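Ticket 1178 – Lid handling, table station
Site: Warnside
Opened by: Maricel Belmonte, Fri 19 April
Assigned to: Eoin Doherty
Status: Open

Problem: Operators say the new handheld gripper work takes longer than the old hand packing, and wrists are sore by the second break. Shift target is still 200 cups.

Log
Doherty: Checked grip settings on both units against the Diretero sheet. No fault found. Left unit needed a new finger tip – replaced.
Belmonte: The target was set when people used bare hands. Can it be changed for this station?
Doherty: Not a setting on my side. Passed to Kristine Villanueva.
Villanueva: Target suspended until May. Operators rotate to packing every 4 cycles. Pay grade for the station is under review.
Belmonte: Ona asks whether table height can change too. She is leaning over for most of the cycle. 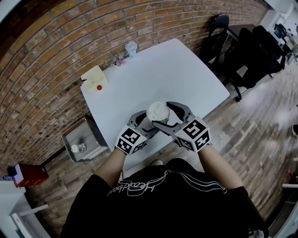
Fig. 1. Two-handed grip on lidded cup, near edge of table.

Doherty: Table legs are fixed. Riser blocks requested from Fairweather. Keep ticket open until fitted.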